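The Two-Arm Table at Nultuvitz

The first thing the members of the Nultuvitz workshop built for their robot arms was a box. The arms came later, after a summer of arguing over where the box should go.

Nultuvitz is a shared workshop with 200 members, most of whom come for the saws and the welding bay. The arm project belongs to a small group that meets in the back, next to the paint locker. They call the setup Kollberg, after the street where the workshop had its first address.

The table is plain on purpose. Early tests took place on an old workbench, and the scratches and stains confused the software that was meant to find objects on it. The group switched to a matte white top and put up white walls on the back and sides. Detection got better the same evening.

Both arms sit along the near edge, with their bases set into openings in a white front panel. Cable routing took longer than anyone planned. The first runs were pulled tight along the segments, and a wrist turn yanked one plug out of its socket. Now the purple cables hang in wide loops. They look messy, but the plugs stay in.

The current job is sorting markers into a cup. It sounds easy, and for one arm it mostly is. With two arms sharing a table, each has to know when to stay out of the other's way. The group's rule for now is crude: one moves, the other waits. A full test is 100 pickups, and the members want no more than 5 drops before they try anything harder.

They are not there yet. Round markers roll, and a grip that is slightly off center lets them swing. New finger pads are next on the list, to be fitted in August — if the printer is free. 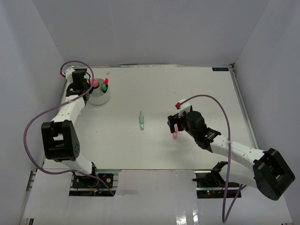 The Kollberg table, with one marker in the right arm's gripper and three in the cup.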